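Montecinos Open Water Series: Timing and Entry Changes

Posted 6/14/20 by Hanneke De Bruijn, race records

The results of the Triretti lake swim are now final. Of 143 registered swimmers, 61 entered the 5 km event and the rest swam the 2 km course. Two protests were filed after the 5 km finish, both over the turn at the third buoy. One was upheld and the swimmer's time was removed from the age group table. The overall order is unchanged.

Water temperature at the start was read at three points along the dock and averaged. Wetsuit swimmers are listed in a separate table, as they were last season.
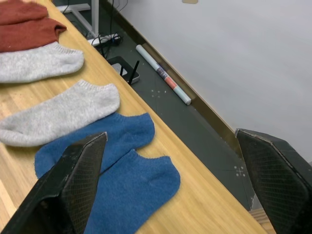
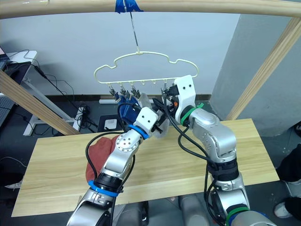
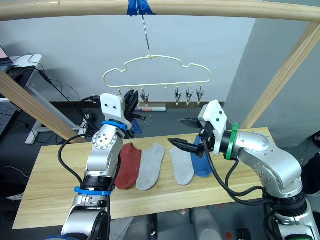
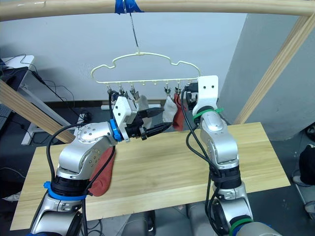 Changes for the Clasudora round

Timing chips will be worn on the left ankle only. Chips worn on the wrist did not register at the finish mat in several cases, and those times were taken from the backup watch.

Start waves are limited to 50 swimmers, with a gap of four minutes between waves. Wave placement follows the seed time on the entry form. Swimmers without a seed time go in the last wave.

The feeding station on the 5 km course moves from the pontoon to the north bank. Support crews need a pass, which is issued at check-in against the swimmer's race number.

Entries for the Plalla distance swim in December open once the course survey is complete. The planned course is about 8 km, measured along the buoy line. Corrections to the Triretti results should be sent to the records desk with the race number and wave.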